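Notes for the Deluston talk, September 23, 2022

**Slide 1 – opening**

Thank them for coming. Say the talk runs to 14 slides, with questions at the end. The subject is table linen: how printed cloths were sold, washed and mended in Deluston and Skorketton.

**Slide 2 – fruit prints**

Leave this one up while people sit down.

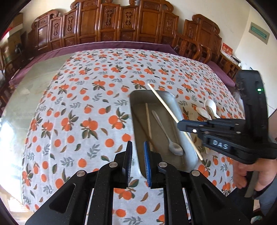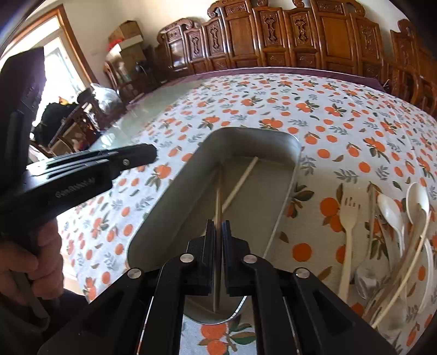 *Patterned tablecloth with a grey metal tray, both pictures.*

**Slide 3 – the Ruppert order book**

- 163 entries, nearly all for household cloths.
- Fruit sold best in July, plain white the rest of the year.
- Read out the 2 entries marked on my sheet. Go slowly, the spelling is odd.

**Slide 4 – washing**

Salt in the first rinse to hold the colour. Opinions differ on whether it did any good – say so. Cloths were dried flat on grass if there was any, or over a line with the hems pegged together.

**Slide 5 – mending**

Pass the Amau sample round now. Ask people to hold it by the border, as the darn in the middle is weak. Most repairs used thread pulled from the hem, so the colour matched.

**Slide 6 – prices**

Skip if we are past the half hour. The table is on the handout.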